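Stop throwing your gloves in a basket

Opinion, filed fast, between the school run and dinner

I have an opinion about gloves and I'm going to get it down before the kettle boils. Pairs should be put away as pairs. Flat, matched, thumbs out, then into the basket. No balling. Balling is what you do to gym socks and even the socks deserve better.
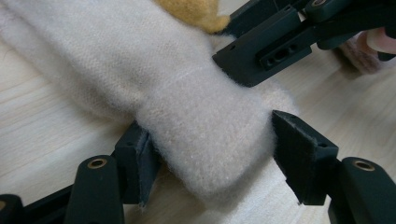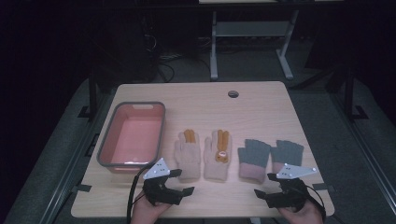
I know how it sounds. There's a war on clutter and I'm fussing over knitwear. But think about the first cold morning last December. I had a basket by the door with every glove in the house in it and I could not get two that matched. Went to the bus stop in Ovstead with one ski glove and one gardening glove. People saw. Bimla Dubey from the pharmacy saw, and she brought it up again in the spring.

So. The basket is not a system. It's a hole with sides. You drop things in and feel tidy for a second and then you pay for it later, with interest, at 7:40 in the morning with a child shouting about a lunchbox. I've said this to my brother-in-law, Dinesh Maurya, who keeps a glove basket the size of a bathtub and defends it. His line is that looking takes ten seconds. It does not take ten seconds. I have stood in his hallway. I have watched him look.

What I do now: everything comes out on the table. All of it. Lay the gloves in a row, fingers all pointing the same way, cuffs toward you. Left next to right. You see straight away what's missing, and you also see the ones that were never a pair and only got by because they're the same gray. Smooth the cuff down. Thumbs out to the side so they don't fold under and make a lump. Then one glove on top of the other, and in. Cuffs up, so you can read the basket from the top like a file drawer.

Fingerless ones go separate. I feel strongly about this. A fingerless glove is for indoors, for typing in a cold room, for peeling potatoes when the heat's off. It isn't a winter glove and it shouldn't be in there pretending on the day it snows. If you've only got one basket, give them one end of it and stick to that.

Kids' gloves, same rules, lower bar. A small kid can match gloves if there's something on them to match. An animal, a stripe, a colored fingertip. Plain navy is hopeless, everybody's plain navy looks like everybody else's plain navy. Buy the silly ones. They come home from school more often too, becuase the teacher remembers whose they are.

Now the objection, and I got plenty of it when I said some of this on the Clustville neighbors' board. Someone wrote that life is short. Fine. Someone else wrote that she buys the same black pair over and over so any two will match. That's clever and I hate it. You still need a left and a right, and by February she'll have five lefts. Ask me how I know. And a man whose name I won't print said to use clothespins. Clothespins! On wool! They leave a bite mark in the cuff and it never goes away, the ribbing just sits there with a dent in it looking hurt.

And one person told me to get a proper organizer. I looked. The Clelero hanging thing has 2 rows of pockets and the pockets are too narrow for anything with lining. My sister has the Jitaru drawer insert and keeps batteries in it, which tells you. A basket you already own is fine. Shallow is better. If you can't see the bottom when it's half full it's too deep, use it for towels.

Singles. People get sentimental here. My rule is one winter. A single glove gets a clip on the inside of the closet door and it has until the clocks change. After that it's a duster. Good wool makes a very good duster, blinds especially, put it on and run your fingers down the slats. I've thrown out maybe three real gloves in my life that way and regretted one, a green one, and the other half was on a bus anyway.

Whole job takes me less time than a sitcom. Once in fall, once after the holidays when everybody's been given more gloves. The new ones go in the row with the old ones and something has to leave, that's the other rule, I forgot to say it up top. Basket doesn't grow.

Dinesh says he'll try it if I come over and do his. I said I'd bring a table. He's got 300 gloves in there if he's got one and I'm not lifting that thing alone.

Kettle's boiled. Go lay yours out.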